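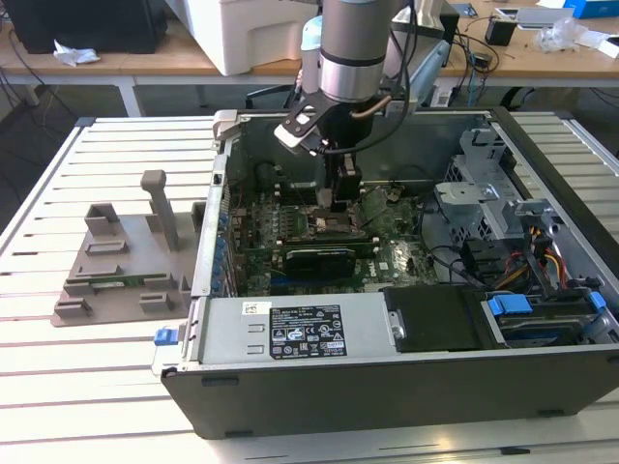 Yuzhen Lü remarked at the close of the visit that the difficult part of taking a computer apart by machine is knowing when to stop pushing, and that students should keep this in mind when they read the force limits in Section 3. The remark is a fair introduction to these notes, which accompany the demonstration at the Kozan open day and should be read before the Wednesday seminar.

1. Purpose of the visit

The module has so far treated robot handling of single, known parts. The open day allowed students to see a robot arm at work over a complete desktop computer. Kozan is interested in the repair and reuse of office machines, and the cell is run under a project named Pellora. Aiguo Cui gave the introductory talk and answered questions on safety.

2. Why desktop computers are a hard case

A tower case is laid on its side and opened so that the arm can approach from above. The walls of the case, the drive cage and the power supply limit the directions from which a gripper may enter. Cables are a further difficulty. They bend, they hide other parts, and they seldom lie in the same place in two machines of the same model. Students should compare this with the rigid parts used in Laboratory 2.

3. Force and position

The working limits quoted in the talk are set out below. They apply to the Kozan cell only and should not be used in coursework without a reference to the visit.

Approach height above the board: 100 mm
Largest permitted downward force near the socket: 3 N
Trial runs recorded under Pellora to date: 225

The arm is first moved by position alone. Close to the board, control passes to a method that also takes account of contact force. Students who are unsure of the difference should revise the notes for Week 4.
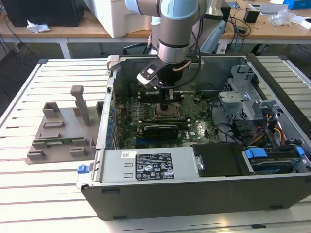 Figure 2. Gripper positioned over the empty processor socket of an open desktop computer.

4. Points for discussion

Consider which parts of the case could serve as a reference for locating the motherboard. State what the arm should do if a cable lies across its path. Suggest how a fixture beside the case might reduce the time spent on each part.

Written answers of one page are to be handed in at the start of the seminar.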